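This site uses cookies to remember your language and to count visits. By continuing you agree to our cookie policy. Accept | Only necessary

# Woltano two-arm cell: operating rules and data card

Maintained by Piret Vaher. Second reader: Rasa Toom. Last changed in February.

## What this file is for

This file belongs to the Woltano recordings, which are made with two small robot arms working on soft household items. It has two parts. The first part is the rules for people who stand at the cell. The second part says what is in the data and what is not in it. Please read both parts before your first session, also if you have worked with robot arms in another place. The habits from other labs are often good, but they are not always the same as ours.

The rules are our house rules. They do not replace the risk assessment of the building or the manuals of the arms. If a rule here is weaker than the manual, follow the manual and write to Piret so that the text can be corrected.

## Who may run the cell

A person may run the cell alone after two supervised sessions. The supervisor signs the log for both. Signing for a colleague who was "practically ready" has happened once and should not happen again.

Visitors may look, but they stay behind the floor line and they do not hold the stop button for you. The person with the stop button is always a trained person.

## Before power is on

1. Check that the base plates of both arms are tight on the front rail. Use your hand first, then the key.
2. Follow each cable with your eyes from base to wrist. It must have enough slack for the full reach of the arm, and it must not lie where an elbow can catch it.
3. Look at the connectors on the rail. If one is half out, push it in with the power off. Never do this with the power on.
4. Press the stop button and release it. Write in the log that you did it.
5. Say aloud "power on" before you switch. This feels strange when you are alone in the room, but please keep the habit.

## While the arms are moving

Hands stay outside the uprights. This is the most important rule in the file. If the cloth falls in a bad place, pause the arms, wait until both are still, and only then reach in. A paused arm may still hold a load, so do not pull the cloth out of a closed gripper. Open the gripper from the control screen.

Speed is limited to 18 per cent of the maximum in teaching mode. In replay mode a higher limit is permitted only when the same motion has been replayed 5 times at the low limit without contact between the arms.

When both grippers hold one cloth, the arms are connected to each other, even if the software treats them as separate. A small error on one side becomes a pull on the other side. For this reason we have these additional rules:

- Both arms must be started from the same command, never one after another by hand.
- The distance between the grippers must not become larger than the cloth allows. Set the limit for each cloth, and measure the cloth lying flat.
- If one arm stops with a fault, the other must stop also. Test this at the beginning of each recording day, with a cloth you do not mind to lose.
- Do not correct a wrinkle by pulling harder. Put the cloth down and take it again.

In the cloth task the left arm and the right arm each work at one end of an orange cloth. The other objects on the table stay where the layout sheet puts them, and the motion must go past them without touching.

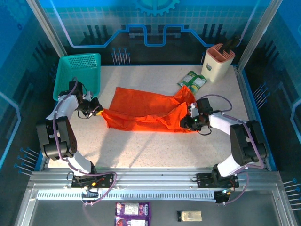

## Objects and layout

The layout sheet is made before the session and it is not changed during the session. Objects that belong to the layout include baskets, containers and snack packets. An object that has been moved by an arm stays where it is until the episode is finished, then it goes back to its place on the sheet.

If an object is damaged, replace it with one of the same kind and note the change. Do not repair packets with tape. In an early series from the Nesex room the tape was visible in one half of the episodes, and we had to divide the series afterwards.

Please do not use objects with names, addresses or other personal information on them.

## What the data contains

The cloth part of this release has 110 episodes. Each episode has the following:

- video from a fixed camera
- joint positions for both arms
- gripper commands, left and right
- a short text with the task, written by the operator
- the result: finished, not finished, or stopped by operator

Episodes which were stopped by the operator are kept in the release. In the first version they were removed, and Rasa Toom rightly asked how somebody could then study the stops. Do not delete them from your copy if you report a success rate.

## What the data does not contain

There is no force measurement. You cannot learn from these files how hard the cloth was pulled, and we ask you not to make such claims in publications.

People are not recorded on purpose. If a hand or a face has come into the video by mistake, the episode is to be withdrawn. Write to us with the episode number and we will check it.

## Known problems

The gripper command and the gripper movement are not exactly at the same time. The delay is small, but it is different on the left and on the right side. The Kakov converter corrects only the left side at the moment.

Some operators write "fold" when they mean "straighten". We have corrected the cases we found. The Vasiliauskas labels, which are delivered in a separate folder, use an older word list and should not be mixed with the present one.

## Reporting an incident

Every contact between arm and person is reported on the same day, also when there is no injury. Contact between the two arms is reported in the log before the next episode is started. Write what you saw and what you pressed. It is not necessary to write whose fault it was.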